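Startseite Lokales Wirtschaft Kultur Sport Vereine Anzeigen Kontakt

Wir verwenden Cookies, um unser Angebot zu verbessern. Mit der weiteren Nutzung der Seite stimmen Sie dem zu. Einstellungen Akzeptieren

Fernau: Stadtbücherei schließt ab Mai für Umbau, Ausleihe zieht in die alte Sparkasse

Fernau. Die Stadtbücherei am Kirchplatz wird ab Mai umgebaut und bleibt bis zum Ende der Arbeiten geschlossen. Das hat der Rat in seiner jüngsten Sitzung mit großer Mehrheit beschlossen. Ein Teil des Bestands wird in der Zwischenzeit in der ehemaligen Sparkassenfiliale an der Mühlstraße ausgeliehen. Die Stadt hat die Räume zunächst für 14 Monate angemietet.

Der Umbau wurde seit mehreren Jahren diskutiert. Das Gebäude stammt in seinem Kern aus den Fünfzigerjahren, die Heizung ist veraltet, und das Obergeschoss ist bislang nur über eine Treppe zu erreichen. Im vergangenen Herbst musste der Lesesaal zweimal geschlossen werden, weil Wasser durch das Flachdach des Anbaus eingedrungen war. Beschädigt wurden dabei vor allem Zeitschriftenbände, die inzwischen ausgesondert sind.

Nach den Plänen des Büros Osman bekommt das Haus einen Aufzug, ein neues Dach über dem Anbau und einen zweiten Eingang zur Gartenseite. Die Kinderbücherei zieht vom Keller ins Erdgeschoss. Im Keller entstehen Magazinräume sowie ein Raum für die Schulklassen, die bisher im Lesesaal unterrichtet werden. Die Fassade zum Kirchplatz bleibt auf Wunsch der Denkmalpflege weitgehend unverändert, lediglich die Fenster werden ausgetauscht.

Büchereileiterin Evanthia Politis sprach im Rat von einer Entscheidung, auf die das Haus lange gewartet habe. Für Eltern mit Kinderwagen und für Besucher mit Gehhilfe sei das Obergeschoss bisher praktisch nicht nutzbar gewesen. »Wir haben die Bücher dann eben heruntergeholt, aber stöbern kann man so nicht«, sagte Politis. Sie bat zugleich um Verständnis dafür, dass in der Mühlstraße nur eine Auswahl stehen werde. Romane, Kinderbücher und Hörbücher sollen vollständig umziehen, von den Sachbüchern nur die häufig verlangten Titel.

Was nicht in die Ausweichräume passt, wird eingelagert. Den Transport übernimmt die Spedition Derkex. Vorgemerkte Titel aus dem Lager können nach Angaben der Bücherei bestellt werden, die Bereitstellung dauert aber bis zu einer Woche. Noten, Landkarten und die heimatkundliche Sammlung sind während der Bauzeit gar nicht zugänglich. Wer für eine Facharbeit oder für die Familienforschung auf die alten Adressbücher angewiesen ist, sollte sich deshalb noch im April melden.
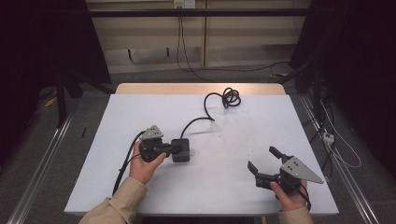
Zu Diskussionen führten im Rat die Kosten. Ursprünglich war die Verwaltung davon ausgegangen, dass die Arbeiten am Dach aus laufenden Mitteln bezahlt werden können. Das ist nach dem Gutachten zur Statik des Anbaus nicht mehr möglich. Kämmerer Ross Mowat erklärte, die zusätzlichen Ausgaben würden über zwei Haushaltsjahre verteilt. Die Sanierung der Parkplätze am Freibad werde dafür verschoben. Einen Förderantrag beim Land hat die Stadt gestellt, eine Antwort steht noch aus.

Ratsmitglied Ka-ming Wan kritisierte, dass die Zahlen erst wenige Tage vor der Sitzung vorgelegen hätten. Er halte den Umbau für richtig, wolle aber bei künftigen Vorhaben früher unterrichtet werden. Aus seiner Fraktion kamen zwei Enthaltungen. Ein Antrag, den Gartenzugang aus Kostengründen zu streichen, fand keine Mehrheit. Gegen die Streichung sprach unter anderem, dass der zweite Eingang auch als Rettungsweg gebraucht wird.

Länger ging es auch um die Parkplätze. Während der Bauzeit fallen auf dem Kirchplatz die Stellflächen vor der Bücherei weg, dort werden Container und ein Kran aufgestellt. Der Wochenmarkt rückt näher an den Brunnen heran. Mit den Marktbeschickern sei das abgestimmt, hieß es aus dem Ordnungsamt. Die Bushaltestelle Kirchplatz wird weiter angefahren, der Fußweg an der Nordseite jedoch gesperrt. Eine Umleitung für Radfahrer führt über die Gerbergasse.

In der Mühlstraße gelten von Mai an verkürzte Öffnungszeiten. Geöffnet ist an vier Nachmittagen und an einem Vormittag, die genauen Zeiten hängen ab Mitte April im Eingang der Bücherei aus. Die Rückgabeklappe am Kirchplatz wird abgebaut. Eine neue Klappe wird neben dem früheren Geldautomaten eingebaut und soll rund um die Uhr benutzbar sein. Die Jahresgebühr wird für die Dauer des Umbaus um ein Drittel gesenkt, bereits gezahlte Beiträge werden entsprechend verlängert. Schüler und Auszubildende zahlen wie bisher nichts.

Der Förderverein will die Zeit bis zum Umzug für einen Bücherflohmarkt nutzen. Angeboten werden ausgesonderte Bände und Spenden, vor allem Krimis, Reiseführer und Bilderbücher. Die Vorsitzende Farah Kusuma sagte, der Erlös sei für die Möbel der neuen Kinderbücherei bestimmt. Der Verein hatte zuletzt 330 Mitglieder und finanziert unter anderem die Vorlesestunden. Diese finden während der Bauzeit im Gemeindehaus statt, die Gruppe für die Jüngsten beginnt dort eine halbe Stunde früher als gewohnt.

Auch der Literaturkreis muss umziehen. Er trifft sich vorerst im Nebenzimmer der Gaststätte Zur Post. Die im Herbst geplante Lesung mit Gästen aus der Partnerstadt Kidelham wird in die Aula der Realschule verlegt. Mawar Khoo vom Kulturamt rechnet dort mit bis zu 300 Besuchern. Karten, die bereits für den Lesesaal verkauft wurden, behalten ihre Gültigkeit, Platznummern gibt es in der Aula allerdings nicht.

Der letzte Öffnungstag am Kirchplatz wird noch bekannt gegeben. Bis dahin können Leser mehr Medien mitnehmen als üblich, die Begrenzung der Ausleihmenge ist aufgehoben. Die Leihfrist für alles, was im April ausgegeben wird, verlängert sich automatisch bis zum Ende der Sommerferien. Ausgenommen sind Filme und Zeitschriften. Fragen zum Umzug beantwortet das Büchereiteam an der Ausleihtheke. Die Pläne des Architekturbüros sind im Foyer des Rathauses während der Dienstzeiten ausgehängt.

Zuletzt aktualisiert: 2. April 2025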